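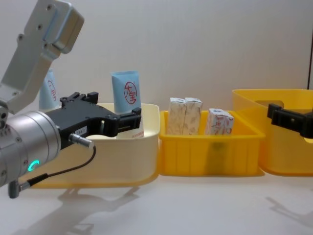

Ticket 102: items going back to the wrong storage bins
Opened by Eulalia Zapata. Status at opening: open, low priority. The toiletries in the Skasow prep room keep ending up in the wrong bins, and the evening restock has been short because of it. The bins carry no labels, so people go by color and by memory. The cream bin on the white table is the one for hand and face cream. It should look the way it does with the light-blue 大宝 tubes in it, standing up with the flat crimped end on top, so the red logo shows over the rim. When I checked at 5 in the afternoon in July there was toothpaste in with the cream, and one cream tube was in the bin for dental items.

Comment, Otakar Vrabec
Which bin is meant for dental? I was told the one next to the cream bin. Bořivoj was told the far one. We have both been putting things away the way we were told.

Comment, Eulalia Zapata
The far one. The bin next to the cream one is for soap and shampoo. I will print the list again and leave it with the delivery slips.

Comment, Bořivoj Hájek
The list in the Brundine folder still has the old order, with soap first. That may be where the mix-up comes from. Please replace that copy too. I did not want to throw it out without asking.

Comment, Eulalia Zapata
Old copy removed, new one in the folder. Changing status to monitoring.

Comment, Miloslav Gajdoš
Monitoring note. Cream bin correct on the morning check. Soap bin correct. Dental bin had a hair comb in it. Combs are not on the list at all. Where do they go?

Comment, Eulalia Zapata
Combs go in the drawer with the spare towels. Added to the list.

Comment, Otakar Vrabec
Separate problem, same table. If the cream tubes are laid flat they slide under each other and the ones at the bottom get missed at restock. I found 3 past their date yesterday. Can we agree that they always stand?

Comment, Eulalia Zapata
Yes. Tubes stand, crimped end up, cap down. Older date toward the front. The same goes for toothpaste if the tube will stay up. If it won't, lay it along the long side of the bin.

Comment, Kvido Paulík
I do the ordering, so please copy me on anything about dates. We take cream from Flollia in cartons of 80 and that is too many to put out at once. Leave the rest in the carton and top up the bin when it gets low. Don't fill the bin so full that the tubes have to be pushed in. Two came back last month split at the crimp.

Comment, Bořivoj Hájek
Understood. Labels are on order from Kobzar. Until they arrive I have put tape on the back of each bin with the name written on it. Please don't turn the bins around when you wipe the table.

Comment, Miloslav Gajdoš
Checked morning and evening for 5 days. One soap bar in the cream bin on the second day, moved back. Nothing wrong after that.

Comment, Eulalia Zapata
Good enough. Leaving this open until the labels are on. Otakar, please close it when you have stuck them down.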